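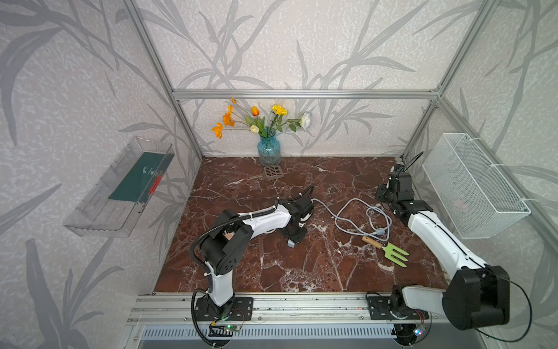
By Deepika Pisharody, Information Technology — Reviewed by Florian Mallet — Updated December

Section 5: Setting up your staff account and grant files

Use this section after your manager has confirmed your start date with IT. You need your employee number, your work phone and the temporary password from your welcome letter. Allow 15 minutes.

Signing in for the first time

1. Go to the Takdale sign-in page and enter your work email address.

2. Enter the temporary password. It is case sensitive and works once.

3. Choose a new password of at least 15 characters. Spaces are allowed.

4. When asked for a second sign-in method, select Phone App and scan the code with your work phone.

5. Enter the code shown on the phone and select Finish.

Note: Takdale signs you out after two hours without activity. Unsaved notes in a grant record are lost when this happens.

Caution: After 5 wrong passwords the account locks. Call the help desk to have it opened again. Waiting does not clear the lock.
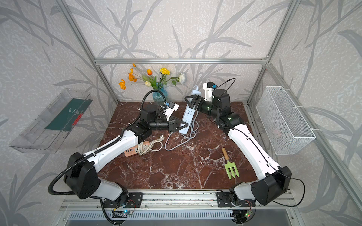

Connecting to the shared grant files

1. Open Bokodis from the Start menu and sign in with the same email address and password.

2. Select Add Library, then Programs.

3. Check the box next to each program you work on. If yours is missing, ask Odette Fleury in Grants Administration to add you.

4. Select Sync on Demand. Do not select Keep Everything — the Programs library is too large for a staff laptop.

5. Open any file to check that you can read it, then close it without saving.

Files over 500 MB will not upload through Bokodis. This mostly affects site visit videos and scanned board books. Put them in the Large Files folder on the second-floor server and paste the folder path into the grant record, under Attachments.
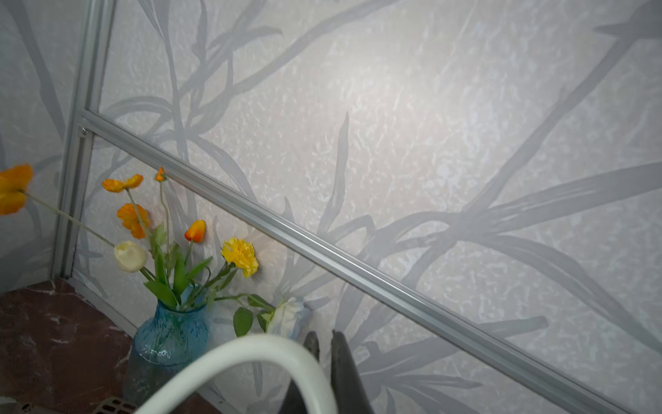

The path must start with the server name. Paths that begin with a drive letter open only on your own computer, and the auditors will send them back.

Note: Grantee bank details belong in the Payments tab of Takdale and nowhere else. Do not save them in Bokodis or send them by email, even to a colleague.

Changing roles or leaving

1. Move any working drafts from your personal folder to the program folder.

2. Reassign open grant records under Takdale > My Records > Transfer.

3. Tell the help desk your last day in the role. Program access ends at 5 p.m. that day.

For contractor accounts, see Section 6.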